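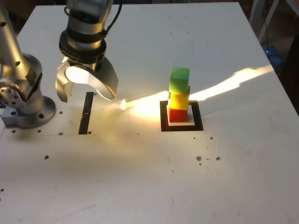

Jornada de puertas abiertas en el parque eólico de Warncombe

Llevaba años viendo los aerogeneradores de Warncombe desde la carretera, siempre con prisa, siempre diciendo «un día paro». Pues el viernes paré. Abrían a las diez y a las nueve y media ya había cola en la verja, con bastantes familias y un grupo de jubilados que venía en autobús desde Pastlow (y que traía bocadillos para un regimiento, qué envidia a media mañana).

Nos dieron casco, chaleco y una hoja con el recorrido. El casco me quedaba enorme y me pasé la visita sujetándomelo con una mano, porque viento, lo que se dice viento, no faltaba.

El parque tiene 34 máquinas repartidas por toda la loma, y la visita entra en una de ellas. Solo en la base, eh, que arriba no sube nadie sin formación. Por dentro la torre es más estrecha de lo que me imaginaba y suena todo muchísimo: cada paso, cada palabra. Hay una escalerilla que se pierde hacia arriba y un ascensor minúsculo donde yo no me metería ni cobrando. La guía nos contó que el buje está a 100 metros y a un señor que tenía detrás se le escapó un «madre mía» que retumbó hasta la punta.

Lo que más me gustó fue la explicación del multiplicador. Yo tenía la idea de que las palas giraban despacio y de ahí salía la electricidad sin más, y resulta que hay toda una caja de engranajes para que el generador gire mucho más rápido. Pregunté por qué algunas máquinas estaban paradas si soplaba tanto. Dos estaban en revisión, y otras las frena el operador de la red cuando sobra producción. Eso me dejó un poco chafada, la verdad, ¡con el viento que hacía! Según la guía, la solución pasa por baterías, y en eso andan.

De las baterías iba la segunda parte, en una nave al pie de la loma. Contenedores blancos en fila, mucho ventilador y un panel con gráficas que cambiaban cada pocos segundos. Confieso que aquí me perdí con las siglas. Me quedé con que el sistema se llama Skosau, que de momento está en pruebas y que sirve para guardar lo de la noche y soltarlo a la hora de la cena. El permiso del parque llega hasta 2041 y todavía no saben si después cambiarán las máquinas por otras más grandes o lo desmontarán. Un vecino preguntó por el ruido y otro por los pájaros, y les contestaron con datos y sin malas caras, cosa que se agradece.

Para el café nos llevaron a la carpa de Chung, la empresa que hace el mantenimiento. Café regular, bizcocho de limón buenísimo (repetí). Tenían un trozo de pala cortado para que se viera lo que hay dentro y los niños no se despegaban de él.

Cosas prácticas por si os animáis: la entrada es gratis, pero hay que apuntarse antes. El autobús 164 para abajo, en el cruce, y desde allí quedan veinte minutos de cuesta, así que mejor calzado cerrado y una chaqueta aunque haga sol. Aseos solo en la nave. Los perros no entran, y vi a una pareja que tuvo que turnarse por eso. La próxima jornada es en febrero y yo seguramente vuelva, a ver si para entonces han encontrado un casco de mi talla.

Imprimir esta página | Enviar por correo electrónico
Compartido 34 veces | 6 comentarios

Entradas relacionadas:
- Placas en el tejado: mi primer invierno
- Una mañana en la presa de Pastlow
- Cómo leer la factura de la luz sin llorar
- Calderas de pellets, lo que pregunté en la feria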